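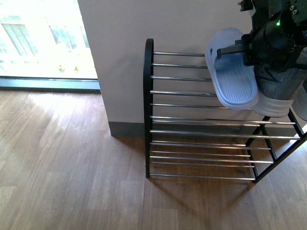

Why Does the Bathroom Floor Feel So Cold?
Posted 03/07/2020 in Big Questions, Small Answers

You know the feeling. You roll out of your nice warm bed, you walk across the bedroom rug, no problem at all, and then you put one foot on the bathroom tile and YIKES! Your toes curl up and you hop the rest of the way like a frog on a frying pan (a very cold frying pan).

I live in Pullcombe, in a house that sits 1,340 feet up a hill, and by November my bathroom tile feels like a skating rink. I used to think the tile was colder than the rug. It makes sense, right? One feels warm, one feels freezing, so one must be colder. Well, I checked, and I was wrong!

The thermometer surprise

I borrowed a flat little thermometer, the kind you can lay on things, and left it on the rug for a while. Then I left it on the tile for a while. Same number! The rug and the tile had been sitting in the same house all night long, with the same air all around them, and they had ended up at the same temperature.

So how can two things be the same temperature and feel so different? To answer that we have to talk about heat, and about how it loves to travel.

Heat is always going somewhere

Everything is made of tiny, tiny bits called atoms and molecules, and they never sit still. They wiggle. When something is hot its bits wiggle fast, and when something is cold they wiggle slowly. (Even an ice cube is wiggling a little!)

When a warm thing touches a cooler thing, the fast wigglers bump into the slow wigglers and get them going. The cool thing warms up and the warm thing cools down. Scientists call this conduction. Heat goes from warm to cool that way, like water running downhill.

Now think about your foot. Your body makes its own heat all day and all night, so your foot is usually warmer than the floor. Put your foot down, and heat starts leaving your skin and going into the floor right away.

Fast roads and slow roads

Some materials let heat zip through them. Metal is the champion. Stone and tile are pretty quick too. We call the really speedy ones good conductors. When you step on tile, it pulls the heat out of your skin in a hurry, and it keeps on pulling.

Other materials are like a muddy road for heat. Wool, cork, wood and foam are all slow. We call those insulators. Step on a rug and a little bit of heat leaves your foot, but it can't get very far, so the top of the rug warms up under your toes and you feel cozy.
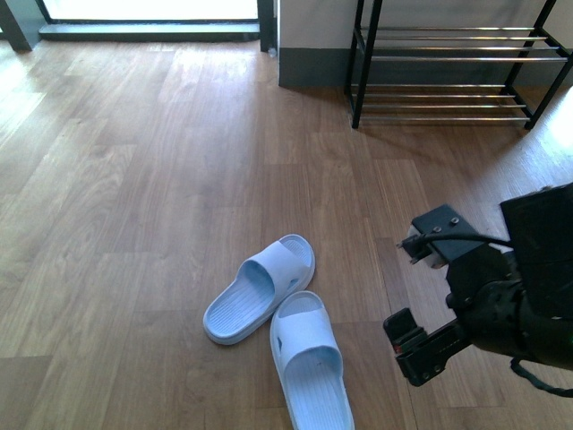
The secret ingredient in a lot of insulators is air. Air is very slow at passing heat along, as long as it's trapped and can't blow around. A fluffy rug is full of air hiding between the threads. Foam is full of tiny bubbles. Your winter coat, a bird's puffed-up feathers, the fur on my cat Sirik... all of it works by holding air still.

That's why slippers or thick socks help so much, by the way. They don't make any heat! Your foot is the heater. The slipper just slows down the getaway. If you leave your slippers in a chilly room overnight they'll be chilly in the morning, and you have to wear them a little while before they feel nice.

Your skin is a bit of a fibber

Your skin isn't a very good thermometer. It can tell how warm or cool it is itself, and how quickly that is changing. It can't tell you exactly how cold the floor is. So when tile grabs your heat fast, your skin shouts COLD! And when a rug takes it slowly, your skin says, oh, this is fine.

Try it yourself: the ice cube race

You will need:
2 ice cubes, the same size
2 plates, one metal and one wooden (a cookie sheet and a cutting board are great)

Leave the plates on the kitchen table for an hour so they are both the same temperature as the room. Touch them both. Which one feels colder? Now guess which one will melt an ice cube faster, and write down your guess before you start. No changing it later!

Put one ice cube on each and watch. You might want to count out loud, and you probably won't have to get to 1,000 before you can see which one is ahead. Wipe up the puddles when you're done.

Most people pick the wood, as it feels warmer. But the metal wins! It carries heat from the room into the ice much faster. It's the very same trick that makes it feel cold to your hand, only this time the heat is going into the ice.

One more to think about

On a hot summer day, a metal slide in full sun can feel much hotter than the wooden bench beside it. See if you can work out why, using what you know about fast roads and slow roads. (Hint: this time your hand is the cooler one. And the sun may be heating the two of them differently too, so there's more than one thing going on.)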